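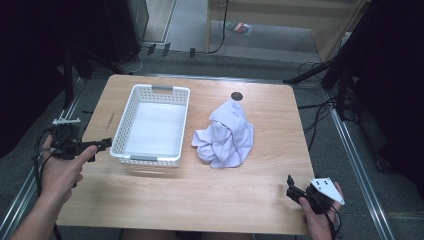
阅读时间：2 分钟

主题：Re: 旧棉布洗完发硬、有浮色，怎么办

发件日期：2025年5月20日

赶着出门，先回几句，不全的晚上再补。

发硬这个事，我觉得八成是洗衣液放多了，跟布本身关系不大。老棉布吃不了那么多洗剂，漂不干净，干了就板。先别急着买柔顺剂，清水再过两遍试试。我去年从 Wornden 市集收的那批床单也这样，一开始以为是浆，泡了一夜，水都是滑的，全是残留。

浮色分两种。一种是真掉色，一种是以前别的衣服染上去的。白毛巾沾水按一下，按出来的颜色跟布一样，那就是掉色，以后单独洗，冷水，别泡。颜色不一样的话多半是串染，可以用氧漂，浅色的安全些，深色先在边角试。含氯的千万别碰，我毁过一块，黄得一塌胡涂。

布上有笔写的记号也要留神。淡紫、浅灰这类底色，墨迹看着淡，一泡热水可能就晕开。要留记号的，手洗，别搓那一块。要去掉的，先用酒精棉从背面点，底下垫张厨房纸，换着地方按，别来回擦，擦开了更难弄。圆珠笔有用，水性笔基本没戏。

> 上周翻箱子翻出来一堆旧棉布，有几块是 Malov 厂的老货，边上还有织标。
> 洗了一遍，干了以后硬得像纸板，水里还有颜色。我放了满满两盖洗衣液，
> 会不会是太多了？另外想问：
> 要不要熨？直接叠还是卷起来收？
> 还有就是 Clornura 那个除垢粉，到底能不能用在棉上，包装上没写清楚。
> 想赶在 7 月搬家前弄完。谢谢各位。

满满两盖，那就是了哈哈。半盖都嫌多。

熨的话，半干的时候熨最省事，全干了再喷水总有喷不匀的地方。要是只是收起来，不熨也行，抖平晾透就好。一定要晾透！南方这几个月潮，摸着干了其实里面没干，收进去一个月就有味。

叠还是卷，我是卷的，折痕少。薄的几块卷一起，厚的单独。篮子要用透气的那种，别拿密封袋，真要用密封的就放干燥剂，隔一阵换一次。木箱子里记得垫张无酸纸，木头出的油会把布染黄，我妈那几块桌布就是这么费的。

除垢粉我没用过，不敢乱说。群里好像有人拿它洗过窗帘，翻一下旧邮件，标题里应该带 Awasthi，当时是说那家店的窗帘布，后面歪楼歪到除垢粉去了。

水硬的地方最后一遍可以加点白醋，一小杯够了，味道晾干就没了。别跟漂白的东西同时用，这个要紧。

织标那个有空拍一张发上来吧，想看看是哪个年代的，我手里有两块没标的，一直对不上。

先这样，车要来了

--
退订请发空邮件到列表地址，标题写“退订”
发附件请先压缩，单封不超过 2000 KB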